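Tuesday, July 1, 2025

Sourdough humidity log, continued. Lesia has taken to calling it "the wet bread notebook," which is fair, given what happened to page 34.

Batch 18 went into the proofing cabinet at 7 last night with the new Rukulum flour. I wanted 75 percent humidity and set the dial accordingly. The dial at Zaltura has always been more of a suggestion box. Svyatoslav's hygrometer gave one answer, the cabinet display gave another, and the skin on the dough agreed with neither of them.

Numbers for whoever picks this up: total dough 703 g, two loaves, same tins as last week. Left loaf rose nicely and leaned toward the fan. Right loaf rose less and had a dry patch on top like an elbow. Crumb on the left one was open and a bit gummy near the base. Crumb on the right one was what Yurii calls "dependable," and he doesn't mean it kindly.

Arsen thinks the fan is the culprit and wants to tape cardboard over half of it. I'd like to try the water pan on the lower shelf first – cardboard in a damp cabinet has a history with us.
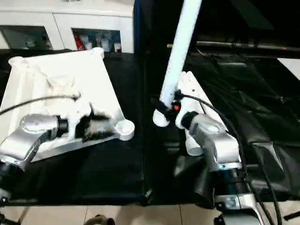

Does the new flour need more water than the old one? A little more, going by the feel of it at mixing: the dough tightened up after the rest and took another splash without complaint. I didn't weigh the splash. I know.

Mahsa asked for a proper side by side before we order another sack from Prokopenko, so batch 19 will be old flour left, new flour right, and then swapped for batch 20. Swapping matters more than I'd like, seeing as the left shelf wins every time no matter what we put on it.

Also to do:

- calibrate hygrometer with the salt jar (Svyatoslav, he offered)
- find the lid for the big starter tub
- ask Stallent about the door seal, again
- stop writing weights on the flour bag, which gets thrown out

Starter looked sluggish this morning and smelled of nail polish remover. Fed it twice. The right loaf is in the break room under a tea towel, and so far only Yurii has had any.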